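Review: Prernis Outdoor Storage Trunk for Early Years Settings 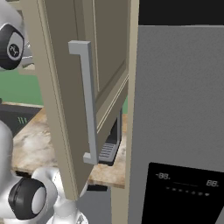 The Prernis trunk is sold to nurseries and elementary schools that run regular outdoor sessions and need somewhere to keep clothing, tools and loose parts close to the play area. Our center, the Drondstead Early Learning Center, purchased 2 of them for the outdoor program in June. Staff compared the trunk with the fitted cabinets already in use indoors, and the handle was the first point of difference. A long vertical bar pull on a cabinet door, fixed at top and bottom, can be gripped at several heights, so a four-year-old and an adult can both use it comfortably. The Prernis trunk has a recessed finger slot at the center of the lid. Children wearing gloves found the slot difficult, and younger children tended to ask an adult for help.

Construction and capacity

The trunk is supplied flat and assembled with the fittings provided. Assembly took two members of staff one afternoon, and the printed instructions were clear apart from the page on the lid supports, where the left and right brackets are labeled the wrong way around. The manufacturer has been informed.

Each trunk has an internal length of 130 centimeters and holds a full set of waterproof overalls for a group of 9 children, together with spare mittens, a first aid pouch and a groundsheet. Boots do not fit when the overalls are stored inside, and settings that wish to keep both outdoors should plan for a separate rack. The removable tray is suitable for magnifiers, string, chalk and small trowels. It should not be used for heavier items such as mallets, as the tray rests on narrow ledges and tips when loaded at one end.

Use by children

The center encourages children to collect and return their own equipment as part of each session. Fatemeh Kermani, who leads the outdoor program, observed groups over a half term and recorded how often children were able to complete this task without adult support. Children aged four and above managed well once the lid had been opened. The soft-closing supports hold the lid at any angle and lower it slowly, and there were no trapped fingers during the period of observation.

The picture labels supplied with the trunk were less successful. They are printed in pale colors and are too small to be read by a child standing at normal distance. Staff replaced them with larger labels made by the children, who drew a mitten, a trowel and a rope for the relevant sections. This worked well and has been continued in the preschool room.

Weather resistance

Both trunks were left outside throughout the autumn. The interior of the first, placed beneath the shelter, remained dry. The second stood in the open beside the Furkine meadow path and showed slight dampness at the rear corners after prolonged rain. Raising it on blocks corrected the problem. Overalls should be dried before they are put away, since the trunk has little ventilation and wet fabric soon develops an odor.

Price and supply

The trunk costs $109, excluding delivery. It was ordered through Kocabaş, an educational supplier with which the center holds an account, and arrived within the stated period. One hinge was missing from the second box. Recep Çetinkaya, the site manager, reported this by email and a replacement was received the same week without charge. Spare supports and trays may be purchased separately.

Recommendation

The Prernis trunk is recommended for settings with an existing shelter and for groups of children aged four and over. Settings with a large number of two- and three-year-olds may prefer an open shelving unit until the lid slot is improved. A rope loop can be fitted through the slot as an interim measure, provided that it is short and is checked before each session.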